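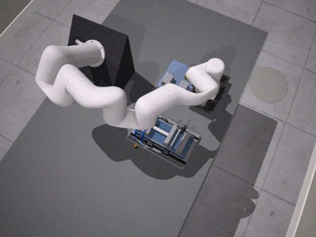

White arm over a dark gray mat, light gray floor tiles

Landlord requires 90 days' written notice on a month-to-month tenancy
Posted by Kenna Swanson, 14 April 2026

I rent an apartment in Stustden on a month-to-month basis. The managing firm, Zimmont, states that I must give 90 days' notice before leaving. My original lease ended last May and was not renewed in writing. Is the firm entitled to insist on this period? I would also like to know whether notice by email is sufficient.

Benjie Panganiban
The period depends upon state law and upon the wording of the expired lease. Many leases provide that their terms continue after the end date – look for a clause headed "Holding Over."
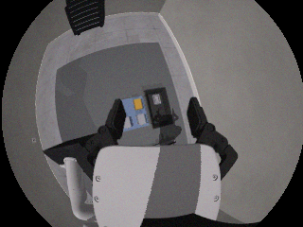
Where no such clause exists, the statutory period for a monthly tenancy generally applies, and it is often shorter than the one you have been quoted. Please request the firm's position in writing and ask which clause it relies upon. Notice should be sent by certified mail, with a copy retained, unless the lease permits email.

Cledwyn Hughes
I gave 7 days and lost my deposit. Not recommended.

Kenneth MacBrayne
I concur with the first reply. The tenant office on Innes Street reviews leases without charge. Bring all pages, including any addenda.
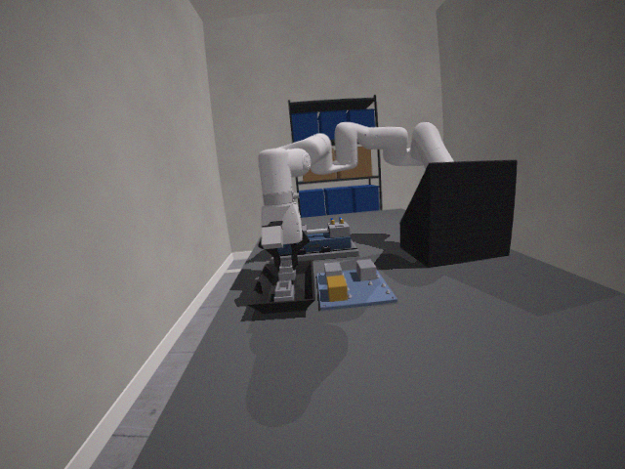
White arm, wrist pointing straight down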